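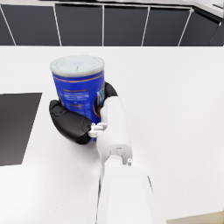
Grasp Stability on Cylindrical Containers in a Simulated Kitchen
Hiwot Habte, Fuad Endale, Ayantu Workneh
Supervisor: Fionnuala Breathnach
July 12, 2018

1. Aim

The project tested whether a grasp policy trained only in simulation keeps a stable hold on a tall cylinder when the starting position of the object changes. The work follows on from the Grirkinik assignment, which used boxes only.

2. Setup

All trials ran in the Nungate simulator. The model is a white arm with a multi-finger hand, mounted at the edge of a kitchen counter. The test object is a lidded canister with a blue label. Contact friction was held constant. Start positions were drawn at random within a fixed region of the counter, and the palm could approach from either side.

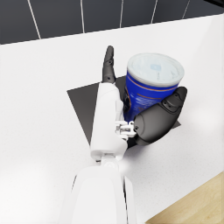
Figure 2. Hand closed on the canister over the dark gray mat, thumb across the lower front.

3. Method

The policy was trained on 811 recorded grasps. Testing used 337 new start positions. A trial counted as a success if the canister was lifted clear of the surface and held until the timer ended. Tilt was logged at each step. Trials in which the solver reported interpenetration between finger and object were rerun once with a smaller time step.

4. Results

The hold failed in 74 trials. In 39 of these the thumb made contact before the fingers and pushed the canister away from the palm. The remaining failures were slips during the lift, mostly with the hand low on the body. Rerunning with the smaller time step changed the outcome in six trials, all from failure to success, and the figures given are those after rerunning.

5. Limitations

Only one object was used, and its mass did not vary. Friction on the lid was not modeled separately from the label. Asnakech Beyene's script for closing the thumb later in the sequence was finished in June but has not been run on the full test set. The logs and the script are in the Sesness folder on the course server.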